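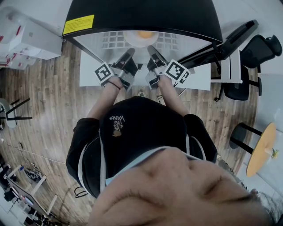 Two grippers, one in each hand. The square black-and-white patterns are markers.

Robots at work: who teaches them?

You know robots build cars. Maybe you know they carry boxes too. But how does a robot find out HOW to pick up a box? Or a sock, or a spoon? Somebody has to show it. And showing robots things is a job now, a real one, with a lunch break.

So let's go to Pandard. It's a packing company in the town of Kelska. They put small stuff into boxes. Screws, soap, puzzle pieces, you name it. 487 different things at last count.

Before the robots

Everything was packed by hand. Pick it up, turn it the right way, drop it in, next one. All day long. Sore wrists, sore backs. Some people liked it, because you could chat or listen to the radio. Some people really didn't.

Then the company bought robot arms. The first was named Lund. Lund was strong and never got tired and was terrible at packing. Squashed the soap. Dropped the screws. A robot arm only does what it has been told or shown, and Lund had not been shown much.

Be the robot's hands

One way to teach a robot is to hold a gripper yourself. A gripper is a robot's hand. Usually it has two fingers, called jaws, that open and close. Look at the picture again. The jaws are angled, and the person has one gripper in each hand, like a crab.

Now do a job with them. Pick up the soap. Put down the soap. Sounds easy! Try it at home with two pairs of kitchen tongs and a sock. Try folding it. See?

While you work, cameras record what your grippers do. The computer needs to know exactly where each one is and which way it's tilted. That's what the markers are for. A marker is a bit like the square code you scan with a phone, only simpler. The computer spots the pattern, checks how big it looks and how slanted it looks, and works out where it must be. Looks small? Far away. Looks squished on one side? It's turned.

Do the same job again and again, a little different each time. Soap on the left. Soap on the right. Soap upside down. The computer looks for what stays the same. After lots and lots of tries the robot can have a go by itsself.

What changed for the people?

Urmas Stankevičius packed boxes at Pandard for 23 years. Now he is a robot teacher. "My first week I did the same box more than 200 times," he says. "I dreamed about soap." He likes the new job better, mostly. His back hurts less. His arms get tired in a new way from holding things out in front of him. And he misses the radio corner, because his old team got split up.

There used to be 26 packers. Now there are 10. What about the others? Some teach robots, like Urmas. Some fix them. Some moved to the Hellau warehouse across the river, and a few had to look for work somewhere else. That part was hard, and people in Kelska still argue about it. Was it fair? Should the company have asked the packers first? Grown-ups don't all agree, you don't have to either.

What robots still can't do well

Tangled string. Wet things. A bag that is already ripped. Noticing that a box smells funny. When Lund gets stuck it stops and a light blinks, then a person comes over and sorts it out. Happens most mornings, Urmas says.

Words to know

Automation: when machines do work that people used to do.
Gripper: the part of a robot that grabs.
Marker: a pattern a camera can find easily.

Try it

Tell a friend how to make a sandwich. They must do EXACTLY what you say and nothing else. Did you remember to say open the jar? Now swap, and dont talk this time, just show them. Wich way was quicker?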